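Subject: Re: Calling the parents when you live far away

Hello all,

I answer to the message from this morning, which I copy in part:

> My mother is 2,000 miles from me and since she moved to Cleltetti
> the time difference makes it hard. When I finish work she is
> already in bed. On her birthday in April I called at the wrong hour
> and woke her up. How do the rest of you do it? Do you have a fixed
> hour, or do you call when you think of it? And does anybody send
> real letters anymore?

We had the same trouble in my family for a long time. My parents are still in Panyasiri and I have lived in Waltel for most of my adult life. In the beginning I called when I had a free moment, and the result was that I called very little. My father never complained, but my aunt told me that he was carrying the telephone with him into the garden.

Now we have a fixed hour. I call at 6:30 in the morning, before I make the coffee, and for them it is the end of the afternoon. The call is short. We speak of the weather, of what my mother has cooked, and of the neighbor's dog, which both of them dislike. I used to think that a call must contain some news. My parents do not seem to want news so much. They want to hear if I have a cold.

If your mother goes to bed early, maybe try your lunch break and not the evening. It is less private, but I know people who do it from a bench outside the office, also in winter.

About the letters: yes, I send them. I write one page by hand, two times in a month. It takes nine days to arrive, sometimes longer. My mother keeps all of them in a cookie tin and when I visited last summer she had 149. She reads them aloud to my father, who has read them already by himself. I would advise you not to worry about your handwriting or about having something important to say. One of my letters was entirely about a pair of shoes.

One more thing which helped us. I asked my father to tell me each time one story from before I was born, and I write it down after the call in a notebook. Some he has told 200 times and I still did not know the name of the street. I was shy to ask him at first and I regret that I did not begin when my grandmother was alive.

I hope that the person who wrote will tell us how it goes. Does your mother like to write back, or only to receive? 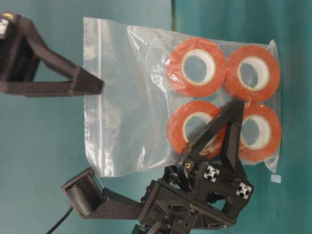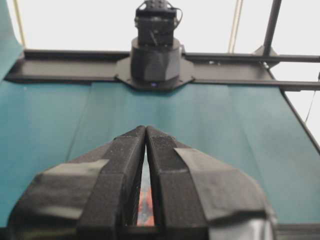

Tape rolls in a zip bag first, then the two black fingers from behind.

Other small matters for the list

The spring meal in Prerneo is still planned. Please write to the list if you bring a parent or another older relative, so that we put them at the table near the door, where it is less noisy. I will bring the bread again.

Warm greetings to everyone and to your families.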